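Filed under: Shop Log / Arm Build

September 18, 2021

Wrist camera back on the Drimine arm after reprinting the bracket. The old one flexed. Cable now runs inside the elbow and stays put through the full sweep, at least at low speed.

Exposure set by hand to 800, auto kept hunting. White plastic still blows out under the bench lamp. Try the lamp further back, or tape tracing paper over it.

Gripper: fingers square to each other again, shimmed the left one with a strip of feeler stock. Open position reads 922 on the servo, closed is 400. Wrote both into the Wekby config and commented out the old values. Don't trust the numbers on the whiteboard, they're from before the horn was moved.

Sorting test next. Parts are out of the panel-spares bin: blue push buttons, a red one, the e-stop with the yellow collar, and one of the white modular units.
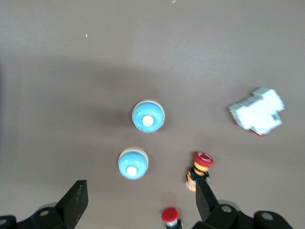
Plan is to pick the blue ones first and leave the white block until last, the stepped sides give the fingers nothing good to close on. Approach height still too low in the script, raise it before running unattended.

Clevum driver drops the connection after more than 3,000 messages. Restarting it clears the fault. Need to look at the buffer.

To do: rubber pads for the fingertips, return the Snorradóttir clamp, label the spare servo.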